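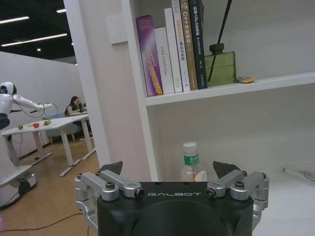 Course Handouts > Religion and Media, Unit 10

Search this site Go

Who is a sermon podcast for?

Churches say their podcasts reach "seekers." I'd like to see the evidence. Zsófia Szalai's Ornum survey is the usual citation, and it asked 85 subscribers, most of them already members. That's a mailing list with headphones.
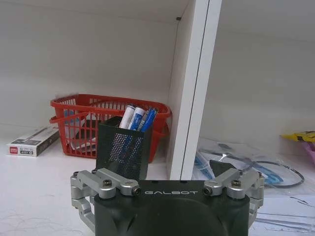 Download counts are worse. Mikwood Chapel claimed 1217 downloads for one August sermon, but a download isn't a listener. Before class, take one of the markers and mark every sentence in Malte Hellwig's essay where he treats the two as equal. I found 14.
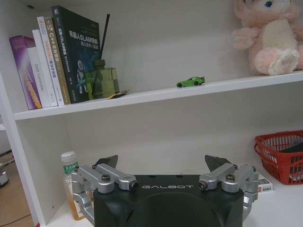

Hellwig also argues that audio will replace devotional reading. Maybe. People said so about radio preachers and cassettes, and a bookshelf is still a bookshelf. Ask what he would accept as proof he was wrong.

Bring your marked copy on Monday.

This site uses cookies. Accept / Manage settings
© Georgiou Divinity School | Contact | Back to top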